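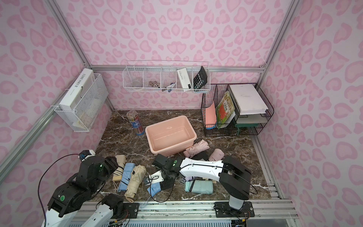
Folding umbrellas are the one thing in the building that never gets put away properly, according to a note left in the suggestions tray in June, and whoever wrote it asked if the newsletter could run something on how to store them. We can. The note went on to say that the writer had bought three in a year and could find none of them on a rainy morning.

Start by getting every umbrella you own into one pile. Check the car, the coat closet, the bottom of the gym bag and the hook behind the back door. Open each one all the way. Look for ribs that have come away from the fabric, a tip that has lost its cap, or a shaft that won't lock. A loose tip can be sewn back on with a few stitches of heavy thread. A bent rib can sometimes be straightened with pliers, but a snapped one usually means the umbrella is finished.

Let them dry open before you fold them. Overnight in the bathtub is fine. If you fold a damp umbrella and leave it in its sleeve, it will smell by the end of the week and the ribs will start to rust where they cross.

Folding takes a minute if you do it right. Close the umbrella and hold it with the handle down. Shake it gently so the panels hang free, then pull each panel out flat and lay them all in the same direction. Wrap them around the shaft with one hand while you turn the handle with the other, and fasten the strap. Don't squeeze the fabric as you go, or it creases and the strap won't reach. Once it is wrapped, the sleeve should slide on without a fight. If the sleeve is long gone, the strap alone will do.

For storage, pick one spot near the door you use most. A shallow bin works better than a deep one. In a deep bin the short umbrellas sink to the bottom and people buy another. If you have wall space, a wire basket fastened at shoulder height will take several compact umbrellas standing up, and any drips fall through onto a mat. Long umbrellas need a stand or a hook of their own.

The long divided wire baskets sold for desks can be used too, but check the width of the compartments before you buy. The Cellow basket we tried in the front hall has 5 sections and was made for pens and other small things. A compact umbrella fits in it lying down and blocks two sections. We have gone back to using that one for pens, batteries and the calculator. The Hestetti bin that replaced it holds 8 umbrellas in a single layer, with the handles all facing out.

Put something on the handles so people can tell theirs apart. A strip of colored tape is enough. Paper tags come off in the wet.

The lending bin on the Huanca Street side is open again. It holds 18 folding umbrellas at the moment, all checked and wrapped. Take one when you need it and bring it back dry. Please don't push a wet one down among the others. Leave it open on the rack beside the bin and it will be put away in the morning.

Donations are welcome in any color or size, as long as the umbrella opens, locks and closes. Broken ones can go in the box marked Ultum, next to the mailroom door. The metal is stripped out for scrap and the fabric is kept for patches. Children's umbrellas are especially short right now, and we can also use spare sleeves.

Questions about the lending bin can be left at extension 943 or in the suggestions tray. Next month's item is on boot trays and where to put them.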